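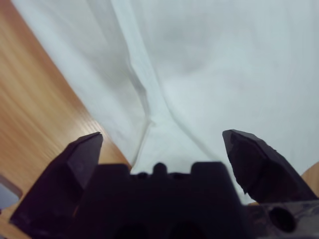

**Figure 1.** White cloth spread on a wooden table.

## 4. The Cloth on the Table

It would be easy to pass over the tablecloth on the way to the meal. We very nearly did so ourselves, and the first plan for the Fletdale study gave linens a single line, tucked in between the seating and the lamps. What changed our minds was the first evening of home visits, when we asked a woman in Florkton to tell us how she got ready for company and she talked for most of an hour before she came to the food. She talked about the cloth: where it was kept, who had ironed it last, which side had the gravy mark, and how her mother used to run the flat of her hand from the middle out to the corners (she showed us on the bare kitchen counter, twice, so that we would be sure to get it right).

The household survey brought in 1,388 written answers, and from these we chose 500 that described laying a table in enough detail to be read closely. Nadège Texier read every one of them in the original handwriting, which was a labor of real patience, and the groupings used in this section are hers. We followed up with visits to 6 homes, and we remain very grateful for all the coffee.

### 4.1 Spreading and smoothing

People in our sample made a firm distinction between putting a cloth on and getting it right. Putting it on takes a moment. Getting it right can go on, in small visits back to the table, until the guests are at the door! Several writers used the word "settle" for this second stage, as though the cloth had some say in the matter, and we have kept their word because we couldn't find a better one.

A thin, soft cloth of the kind in Figure 1 seldom lies perfectly flat. It undulates, and the low rises pick up a gentle gray shading that shows more plainly on white than it would on a pattern. Opinions about this were surprisingly strong. One group of writers wanted every rise gone, and told us at length about damp hands, warm irons, and in one case a rolling pin. Another group was quite happy to leave them, and felt that a cloth pulled too tight looked like a hotel. A retired baker from Tredwood wrote that she stops "when it looks like somebody lives here," and we have quoted her at every talk we've given on this material.

Wood came up often too, and usually with affection. Writers with a wooden table worried over whether to cover it at all, particularly if it had come down through the family. Some laid a cloth to protect the surface and then felt sorry to have hidden it. Others used a smaller cloth so that the wood would show along the sides, a habit that Dahlgren's older account of the region mentions only in passing, and one that we think deserves a good deal more attention than it has had.

### 4.2 Why white

White was the color most often named for a cloth that mattered. The reasons given were practical as often as they were ceremonial: white can be boiled, white can be bleached, and a white cloth bought to replace another will more or less match the napkins already in the drawer. Several people also pointed out that white is never only white once it is on the table. It turns yellowish under a kitchen bulb and bluish on a winter morning, and one writer kept 2 cloths for this very reason, a cream one for supper and a whiter one for lunch.

We should add a word of caution about the season. Most of our answers arrived in December, when good linens are out of the closet and on people's minds, and the warmth of the writing may owe something to that. A second round of letters, sent out in a quieter part of the year, would help us learn whether the same cloths are spoken of so fondly when they are folded away, or whether the everyday oilcloth gets its turn. The visits, too, were made to people who had already told us they enjoyed laying a table, and we would dearly like to sit down with a few who don't.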